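I see the "clean your phone, your groceries and your doorknobs with this" posts are going around again, so a thread on hand sanitizer prices, and why I don't believe most of what I'm being told about them. April 2020 edition. It'll probably be out of date by July.

Start with the claim. Dimley, the big online discounter, put out a statement saying its sanitizer prices "reflect supplier costs." Fine. Costs are up. Alcohol is up, pumps are up, shipping is a mess. I believe all of that.

What I don't believe is that costs went up on a Tuesday afternoon and came down that same night when a local TV station called to ask. I watched the listing. It went from $2 a bottle to $10, then back to "currently unavailable," then back to $10 under a different seller name.

The different seller name is the part I keep chewing on. Dimley says third parties set their own prices. But Dimley ships it, Dimley takes a cut, and Dimley's search puts it on top. At what point is it your price?

Then there's Singhal Supply, which was selling cleaning products to hotels until the hotels closed. Now it sells to the rest of us by the case. Smallest order I could find was for $972. Who is that for? No household needs that much. A guy with a garage does.

I asked them. I got a form reply thanking me for my patience in these difficult times. I wasn't being patient, I was asking a question.

People keep telling me gouging laws will handle it. Maybe. Read the one for your state. A lot of them only kick in after an emergency is declared, and they compare today's price with the price just before. If the seller showed up last week, there's no "before" to compare with. That's a hole you could drive a truck through.
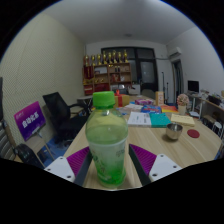

Fandurska wrote back to the post about the laws: you're leaving out that high prices stop hoarding. If it's $10 a bottle people take one. If it's $2 they clear the shelf and the nurse who gets off at 8 finds nothing.

OK, I've heard this one, and it's a fair point as far as it goes. The cheap shelf did get cleared. I saw it happen at my own drugstore and I wasn't happy about it.

But look at who buys at $10. It isn't the person who needs it most, it's the person who doesn't notice $10. The nurse getting off at 8 might notice. The cashier who sold you your bread definitely does.

There's also a boring old fix for hoarding, and it's a sign that says limit one. My grocery store did it with eggs. It took a marker and a piece of tape. I haven't seen Dimley's marker.

And the other half of the argument is that high prices bring in more supply. Have they? Zultow, which normally makes bath stuff, announced it was switching a whole line over and would have 2000 cases in stores "within days." That was in March. I've been to three stores that carry Zultow. Plenty of bubble bath.

Maybe it all went to hospitals. I'd be glad if it did! Then say so. Name a hospital. A press release with a number in it and no place names is an ad.

While I'm at it, read labels before you pay anything. The CDC says at least 60% alcohol. I have seen listings that say "antibacterial," "natural," "moisturizing" and "as strong as you need," with no percentage anywhere. If a seller is charging five times the old price and won't print the one number that matters, keep scrolling.

Same goes for the home recipes. The vodka one doesn't work, most vodka is 40%. The people sharing it mean well. The people selling a PDF of it for $2 I'm less sure about.

And soap is still soap. There was bar soap on the shelf every time I went in, regular price. If you're at home with a sink you don't need to be bidding against a nurse for anything.

What I'd like from Dimley is simple enough: show the price history on the listing, the way some of the airfare sites do. Let me see what it cost in January. If it's all supplier costs, that chart would make you look great.

If you've got receipts from before and after, same product, same size, same store, send them over. Screenshots are OK if the date shows. Please cover your card number, two of you didn't last time.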